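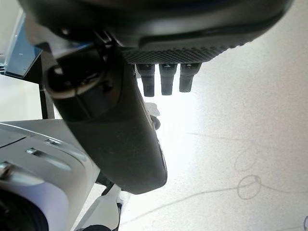
浅色地面相册：Stostton 那间屋子

更新于 5/11/19

先说清楚，我本来不赞成铺浅色地面。家装网站上的米白地面都差不多，光从窗户斜着进来，地上干干净净，旁边摆一盆琴叶榕，看完就觉得人人都能这样过日子。我在 Stostton 租的这间工作室，52 平方米，前一位租客留下的是深褐色地面，难看，但什么都藏得住。后来房东同意换，费用两家分摊，我这边出了 2695，于是有了这一页。

选的是 Prorneo 目录里的一个浅色，目录上叫“晨雾”，店里的人叫“奶白”，发票上写“米白”。三个名字，一个颜色。我在这一页里都叫米白，省得吵。

下面按位置和时间混着排，每条一两句，有几条没忍住写长了。不是推荐，也不是劝退，有用的部分请自取。

整体颜色
很浅，偏暖一点点。目录里印得发灰，样板块又发黄，铺开之后两边都不像。我现在的看法是，任何巴掌大的样板都不值得拿来做决定，除非你打算只铺巴掌大的地方。

深色东西放上去
反差非常大。深灰和黑色的物件一到这种地面上，轮廓就格外清楚，连边缘的弧度都看得明白。找东西时是优点，别的时候见仁见智。掉了一颗黑色螺丝，以前要趴下去摸，现在站着就能看见。这一条我认，算它赢。

浅色东西放上去
刚好反过来。白色扎带、透明垫片、纸屑，掉下去就等于没了，直到光脚踩上。宣传册里说浅色地面“一目了然”，写这句话的人大概只掉过黑色的东西。

窗边
上午最好看的一块，也是最会骗人的一块。所有我见过的样板间照片，估计都是在这种钟点、这种位置拍的。往里走三步，味道就差了。

房间深处
阴天发灰，开灯之后又白回来。我换过一次灯泡，暖光下整片地面像放久了的牛奶，第二天就换回去了。选地面之前先看自己的灯，这句话店里没有人跟我讲。

墙根
墙原先是白的，地面一铺好，墙忽然显得旧了。之后当然是重新刷墙。浅色地面的报价单上从来不写墙漆，但我怀疑这笔钱大多数人最后都花了。

踢脚线
我坚持留了原来的深色踢脚线，大家都说不搭。确实不太搭，不过拖地的时候不怕蹭脏，我不打算改。

门口
铺好第一周，进门那一小条就比别处暗。店里的解释是“使用痕迹会逐渐均匀”。我等了整个八月，它均匀地变暗了，别处没有跟上。现在放了一块地垫，问题就算看不见了。

水渍
干了以后有一圈淡淡的边，侧着看才有。客人不会侧着看地面，我会。

头发
不提了。深褐色地面时期我以为自己不掉头发。

咖啡
洒过两次。第一次马上擦，没事。第二次隔了一夜，留下的印子用湿布擦掉大半，剩下一点要跪下来才找得到。说明书上写“抗污”，没写抗多久，我认为这个词单独出现时没有任何意义。

鞋印
雨天最明显。试过让大家进门换鞋，坚持了 9 天。后来改成门口放一块抹布，坚持得更久，因为要求更低。

椅子滚轮
滚轮原先是黑色硬轮，第一天就在桌下画出几道灰线。换成软轮之后没有再添新的。旧的几道用橡皮能擦掉，对，就是写字用的橡皮，比我买过的任何专用产品都管用。

关于专用清洁剂
Jaiswal 店里搭着卖一种 Vasedis 浅色地面清洁液，说是“必备”。我做过一个很不严谨的对比：左半间用清洁液，右半间用温水加一点洗洁精，前后四个星期。找了三个不知情的人来看，一个说左边干净，一个说右边干净，还有一个问我是不是闲得慌。清洁液还剩大半瓶，谁要可以来拿。

拖把
比清洁剂重要。旧拖把在深色地面上从没出过毛病，到了米白地面上，拖完留下一道一道的。原因很简单，拖把自己就是脏的。换了可以拆洗的布头，好了。

反光
比我担心的弱。下午低角度的光会有一片发亮，对着屏幕干活时偶尔刺眼，放下半截窗帘就行。网上有人把这一点说得很严重，我猜他们的窗户比我的大。

接到走廊的那一段
走廊还是老颜色，一浅一深，中间压了一根条。有人觉得突兀。我觉得分得清楚也不错，再说走廊不归我管。

高低差
压条两边差了一点，推车过去会咯噔一下。施工的人说正常。我问正常的范围是多少，他说这个就是正常。

角落
灰尘积在角落里，浅色地面上看得尤其清楚。打扫次数是比从前多了，至于屋子是不是因此更干净，我倾向于认为是，但也可能只是我更焦虑。

桌子底下
最省心的区域，没人走，颜色还和新铺时差不多。想看这种地面“保持如新”的效果，请蹲到桌子底下来看。

声音
没什么变化。样册上有一页专门讲脚感和静音，我分不出来，楼下的邻居也没有表示感谢。

冷不冷
看着冷，踩着和以前差不多。颜色会让人觉得凉，夏天是好事，冬天再说。

显不显大
卖浅色地面的人一定会说显大。52 平方米还是 52 平方米，柜子也还是塞不下。刚铺好那几天的确觉得宽敞，可是那几天东西都搬出去了，换什么地面都宽敞。东西搬回来以后，感觉就还给人家了。

拿它当拍照背景
这是我没料到的用处。小东西直接放地上拍，背景干净，边缘好认，不用再铺纸。缺点是相机容易被骗，一大片浅色进来，自动曝光就往下压，米白拍成浅灰。想要颜色准，得手动往上加一点。所以请不要拿这一页来对色号，我自己也对不上。

从高处往下看
俯拍时地面几乎成了一块平的底色，纹理、印子全都不见了。我翻了翻各家的宣传图，俯拍的占了很大一部分，我觉得不是巧合。

拿手机凑近看
另一个极端。凑得足够近，什么地面都是脏的。有人发来这种近照问要不要返工，我的回答是先站起来。

费用
我出的部分是前面写的 2695，不含墙漆、软轮、地垫和拖把布头。后面这些零零碎碎加在一起，大约又是 400。报价时如果有人跟你说“一口价”，请问清楚那一口咬的是哪里。

施工
说两天，做了四天。中间有一天没有人来，理由是材料在路上，材料其实就堆在我门口。味道散得倒快，比我预想的快，开窗过了一晚就闻不太出来。

剩料
留了一小箱，放在柜子顶上。店里说以后修补用得上。我对“以后颜色能对上”这件事不抱希望，可也没有扔。

有人问过的几件事

会不会发黄：不知道，时间还不够。说一定不会的人，和说一定会的人，我都问过依据，都没有给出来。靠窗那块我用一个鞋盒盖住了一角，明年八月掀开比一比。

有小孩能不能铺：我没有小孩，不装懂。

养猫能不能铺：看猫的颜色。

再选一次还选不选：窗边那半间选，门口那半间不选。问题是没有人肯只给你铺半间。

转载随意，请不要在前面加上“强烈推荐”四个字，上次有个网站就这么干了。色号的问题请去问 Jaiswal，问完如果得到第四个名字，麻烦告诉我一声。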